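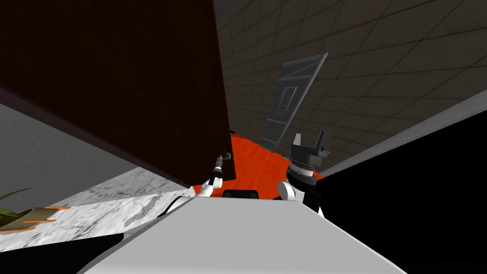
README for the Pliredton open day recordings
Maintained by the Mindudthorpe simulation group. Last edited April 19, 2025.

What this is

A set of recordings from the open day we held in Pliredton in March, when members of the public were let loose on a simulated kitchen with a simulated two-armed robot in it. The kitchen is called Evby. The software that lets you drive the robot is called Majali. Neither name means anything, and we have stopped pretending to visitors that they do.

The release holds 966 episodes. An episode starts when a visitor takes hold of the controls and ends when they press the stop button, put the controls down, or are told by a parent that it is somebody else's turn. All three endings are stored the same way. We meant to store them differently.

What visitors were asked to do

There were 8 tasks on the card. In the order they were printed:

open_tall_panel
close_tall_panel
touch_planter
wipe_counter
point_at_window
reach_floor
hands_together
free_play

The first was meant to be the warm-up. It was the hardest thing on the card by a wide margin. The tall brown panel is bigger than the robot's view of it from most places you would want to stand, and people tended to go for a corner and hope. The still at the top is from one of these attempts: left gripper at the bottom corner of the panel, right gripper open and doing nothing in particular, head rolled over so far that the floor is a wedge of orange in the middle. A good share of open_tall_panel looks like that.

touch_planter was the crowd favourite. You may find that your model likes it too.

The head

The robot's head follows the visitor's headset, roll included. We left roll switched on after a short argument about realism. People tilt their heads when they are thinking, it seems, and they tilt them a great deal when they are trying to see round a large brown object that is not really there. If your code assumes that walls go up, please look at a few episodes before you start training.

Head roll is stored per step in head_pose, in radians, positive to the robot's right. In the first draft of this file it said left. If you downloaded before the correction and your results were strange, that may be why, and we are sorry. If your results were good, we would like to hear from you even more.

The two hands

The grippers do not match. The left one is slim and metallic with thin fingers, the right one is a black parallel-jaw type with pale inner pads. Visitors asked about this more than they asked about anything else, including the toilets. The reason is that we wanted to compare the two on the same body and did not want to run the day twice.

Please do not mirror left and right as a cheap way of doubling the data. Someone will do it anyway. The gripper commands use the same range on both sides, but a half-closed left and a half-closed right leave different gaps.

Files

episodes/ has one folder per episode, numbered from zero
tasks.txt has the task names, spelled as above
splits/ has train, validation and test lists
notes/ has whatever the person on the desk typed at the time

The test list has 200 episodes. No visitor appears in both train and test, as far as the sign-in sheet can be trusted. Two pages of it got tea on them and were copied out by hand.

The notes folder is uneven. In the morning you get full sentences, such as "went for the corner, let go, went for the corner again". By late afternoon you get "panel. again." We have left them as typed, apart from taking out names.

Known problems

The simulated room is plain in places. Anything beyond the lit part of the kitchen is rendered as flat black, and it can fill a fair bit of a view. It is not a missing texture on your side.

Contact between gripper and panel is hard to judge by eye. Use the contact field. A finger that looks as if it is pressing on an edge may be just short of it, and the visitors were fooled by this as often as we were.

For 6 episodes the right arm was never moved from start to finish. They are listed in notes/right_arm_idle.txt and are perfectly good left-arm data.

hands_together has no agreed meaning. The card said "bring the hands together" and people took it to mean clap, pray, or crash. The success flag is set if the grippers came within the distance given in the config, whatever the spirit of the thing.

free_play has no success flag. We did try to write one.

What it is good for

Learning from people who have never driven a robot before and have had one minute of instruction. Testing whether your vision model copes with a tilted head. Finding out how long a stranger will keep trying at a cabinet-sized panel before asking if there is another game.

It is a poor choice for measuring skill. If you want clean demonstrations, the group's own recordings are in a separate release with a duller README.

Consent and privacy

Everyone signed a form, or had one signed for them. There is no audio and there are no real camera pictures, only rendered views and joint values. Ages were not kept.

Changes

1.1 head roll sign corrected in this file, idle list added
1.0 first release

Still to do: separate the three kinds of ending.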